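Begoña Valcárcel Wants Your Headset to Stop Making You Queasy

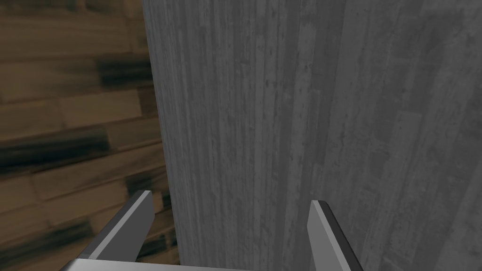
Simulated gripper fingers near a gray wood-grain surface.

The first thing Begoña Valcárcel asked me when we got on the call was whether I get sick in VR. I said yes, a little, mostly when a game makes me walk with the thumbstick. She laughed and wrote something down. I found out later that she asks everybody this, and that she has a spreadsheet.

Valcárcel is the lead designer at Flimlow, a small studio that has spent the last few years on a VR exploration game called Nornora. You play a lighthouse keeper on an island that rearranges itself each night, and you do a lot of walking. Hills, stairs, rope bridges, the works. For somebody with my stomach, that's a scary pitch. So I wanted to talk to her about how you build a walking game for people who can't stand walking in a headset, and she was more than happy to go on about it for most of an afternoon.

"I'm the worst person in the company for it," she told me. "I'm worse than you, I promise. The first version of the rope bridge, I took the headset off and lay down on the floor of the office. Iñaki stepped over me to get to the printer."

Iñaki Llorente is the programmer who wrote the movement code, and he joined us for the second half of the call with a bowl of soup. More on him in a minute.

I asked Valcárcel why she didn't just use teleporting, like so many other games do. Point at a spot, press a button, you're there. It's easy on the stomach and players know how it works.

"We did!" she said. "For almost a year the whole game was teleport. It was very comfortable and the island felt like a slideshow. You'd get to the top of the hill and you hadn't climbed anything. And the map changes every night, right, so the whole point is that you learn a path with your feet and then the path is gone. If you never walked it, you don't miss it when it's gone."

What they ended up with is something the team calls Voicu, which sounds like a big fancy system and is really (her words) "a pile of little tricks wearing one coat." When you move, the edges of your view darken a bit. Most VR players have seen that before. The part I hadn't seen is that the darkening is tied to what's near you. Out on open grass it barely shows up. Squeeze between two rocks and it comes in strong, then lets go when you're through.

"Stuff close to your face moves fast across your eyes," Llorente said, between spoonfuls. "Stuff far away hardly moves at all. So why would I treat the beach and the tunnel the same? The first version did treat them the same and it felt like wearing a helmet all day."

He also slowed down the stairs. I told him I hadn't noticed, and he looked so pleased that I felt bad for asking the next question, which was whether players complain that the game is slow.

"Some of them. There's a slider. You can turn all of it off if you've got an iron stomach, and you can climb the stairs like you're late for a bus."

I played a preview build for this piece, and I did two things. First I turned everything off, to see. I lasted until the second bridge. Then I had some crackers, waited till after lunch and played it again on the default setting, and I got through the entire first night and part of the second before I wanted a break. That's one person, and I'm not claiming it means a lot. But I can tell you that I haven't played a thumbstick game that long in ages, and that I stopped because my dog needed to go out.

Back to the spreadsheet. Valcárcel has been keeping it since the first playtest, and it now has 262 people in it. Each row is a tester: how long they played, which part of the island they stopped at, what they'd eaten, whether they wear glasses, whether they get carsick. She was careful to tell me that it isn't science.

"Please don't write that we did a study. We did a lot of asking. A real researcher would look at my columns and cry. One of them is just called 'vibes.'"

Still, it changed the game. Early on she saw that a whole bunch of people were stopping in the same place, a spiral staircase inside the lighthouse. It was meant to be the big moment at the end of the first night. You climb up, you light the lamp, the island shifts under you and the title comes up. And people were pulling their headsets off halfway up.

"I loved that staircase," she said. "I'd drawn it before we had a company. And Cayetano came over with the list and put it on my desk and didn't say anything at all, he just went back to his chair."

Cayetano Peñalver is the artist. He rebuilt the inside of the lighthouse with a series of landings and straight flights, and put a window at every turn so that you always have the horizon to look at. Valcárcel didn't speak to him for a day. Then she tried it, and got to the top, and lit the lamp for the first time without cheating her way up with the debug menu. (She'd built the scene and she'd never once walked to it. I love this.)

"It's better. It's a better staircase. The windows are the best thing in the game, I think, you see the storm come in a bit at a time. I've told him that now. I waited a while."

I wanted to know about the hardware side, since that's what half of you write in to ask me. Flimlow's office has a shelf of headsets going back years, and Valcárcel's rule is that every build gets played on the oldest one on the shelf before anybody's allowed to call it finished. She won't say which one it is. She says it smells.

"People think that everybody has the new thing. Look at who's in the spreadsheet! They've got a headset they bought used, or their brother's. One man plays with the strap held together with a shoelace. He's one of our best testers, he's never missed a build."

Older headset, older PC, usually. Llorente says the thing that makes people feel worst of all is a dropped frame while they're turning, so he went after those first and left the pretty stuff for later. For a good part of July the island had no grass on it. Peñalver kept a picture of the bald island taped up next to his monitor until the grass came back.

Did they ever think of dropping the older headsets? I got two answers at once, a yes from Llorente and a no from Valcárcel, and then there was a pause.

"I thought about it," Llorente said. "I thought about it every night. But then you'd fix it for the old one and it ran like a dream on the new one, so, okay. She was right. Put that she was right, she'll print it."

She was right. There you go, Begoña.

The other thing I kept coming back to while I was playing was the sound. You can hear your own boots, and they change with the ground: gravel, wet planks, that squeaky sort of sand. I'd figured this was just for atmosphere. Valcárcel says it started that way, when Teodoro Sotomayor, who does the audio, sent over a batch of footsteps he'd recorded walking up and down behind his mother's house. Then testers began telling her that they felt steadier with the boots on.

"I don't know why it works. I have guesses. You hear a step, you get a step, so maybe your head believes it more? Teodoro has a much longer theory and I'd ask you not to call him, because you will be there until dinner."

I did call him. It was a lovely chat and I was there until dinner. The short version is that he thinks rhythm matters more than how real the sound is, and that he'd once swapped in a wood block as a joke and the testers did just fine with it. There's a hidden option in the game to turn the wood block on. He made me promise not to say where.

Nornora has 50 nights in it, and Valcárcel says a night takes most people less than an hour. You can save anywhere, even on the bridge. She was firm about that one. A game that wants you to rest when you feel bad can't also make you play ten more minutes to get to a checkpoint, and she's still annoyed at a couple of games she wouldn't name that do exactly this. When you come back, you start sitting down on whatever rock is closest, and the game waits for you to stand up with the button.

I asked if she can play the whole thing herself now.

"In pieces. I've got a stool. I do a night, I have some tea, I do another one. Ramiro did all 50 in one weekend, but Ramiro isn't a normal person."

Ramiro Barrios is their tester and, from what I gather, the owner of the iron stomach that the slider was made for. His row in the spreadsheet is the only one that's been colored in. Under "what had you eaten," it says "paella, standing up."

They're already messing around with something new, a shorter game called Fumo that they've only got a rough level of. Valcárcel would tell me that it has boats. I said boats sounded like a terrible idea for a person who gets sick in a headset, and she said yes, she'd been on the floor twice already, and that Llorente had bought her a pillow.

Nornora comes out on PC headsets on January 1, 2021. The comfort settings are on the first menu you see, and you can change them in the middle of a night without quitting out. If you try it with everything turned off, write and tell me how far you got. I'm still stuck at bridge two.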